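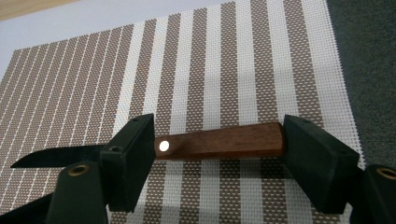
Participants wanted - hand-held gripper study, kitchen tasks

Noson lab is after people to come in and do ordinary kitchen jobs with a hand-held gripper. Picking up cutlery, laying a place, moving a knife from mat to rack, that sort of thing. No robot experience needed. No cooking either.

Why: our last round (the Grilau set, finished in June) gave us 1,000 demonstrations, all from 2 people who already knew the tool. The arm trained on it managed 85 per cent of pick-ups on handles it had seen before and fell over badly on new ones. We think thats mostly grip placement, everyone in the lab grabs a handle the same way. So we want different hands and different habits. Lefties very welcome.

What you'd do
One visit, 6 short blocks with breaks in between. Short practice first. We record from the camera on the gripper, plus finger opening and wrist motion. Faces aren't recorded and voices aren't either. You can stop whenever you like and still get paid.

Who
18 or over. Able to hold a tool a bit heavier than a full kettle lid for a few minutes at a time. Comfortable around kitchen knives, some blocks use them. Not currently working on Drutel or any of our other projects, sorry. Any wrist or shoulder injury, please tell us before you book.

Pay
Grocery voucher on the day, travel covered within the city. Bring your recipts.

Where
Qaisi building, ground floor, the teaching kitchen. Step-free from the car park side. Closed shoes please.

To sign up, email Maysoun Issa at the lab with your name, which hand you favour and a couple of times that suit. Mornings are filling first. Consent form and info sheet come back with your booking, have a read before you turn up.

Sign-ups close 16th November.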